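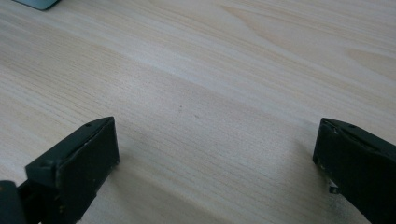 Worn edges on the gripper's fingers. Declan Pickering

I have built two hand-held grippers in the shared shop at Neltside, and I am going to argue against making a third. Members ask me about it most Saturdays. They want longer fingers or a lighter body, and they want to know when the next version starts. My answer is that the ones we have are scuffed along the edges of the pads and they are fine.

People who build at home tend to treat wear as a sign that the part was wrong. I did this for most of last year. I made 31 pairs of fingers, and each change meant the recordings from the old pair no longer matched the new one. In September I had a drawer full of parts and almost nothing a robot arm could learn from. Wainwright, my first arm, sat on a shelf the whole time.

What the project needed was hours at the table. Folding a cloth the same way 100 times is dull work, and it does not photograph as well as a new bracket, so it gets put off. I understand that. I like the bench more than I like laundry.

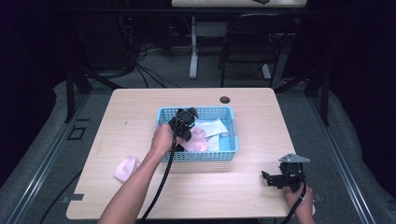 Shop Notes: Opinion

A setup like ours is mostly furniture. There is a desk, a frame of metal posts and rails, a blue plastic basket and a few pieces of cloth. The grippers are held one in each hand, and the cables run down off the front of the desk. I would like to tidy those cables. I have decided to leave them alone until we reach 221 good recordings.

The other shop in our area, Fotcombe, has gone the opposite way and rebuilds its hardware every month. Their machines are nicer than mine, and I have told them so. They also start over each time — up to 30 hours of practice goes in the bin with every redesign.

There are fair reasons to rebuild. If a finger cracks or a screw won't hold, replace it, and make the new part to the old drawing. A chipped edge is a different matter, and I would leave it.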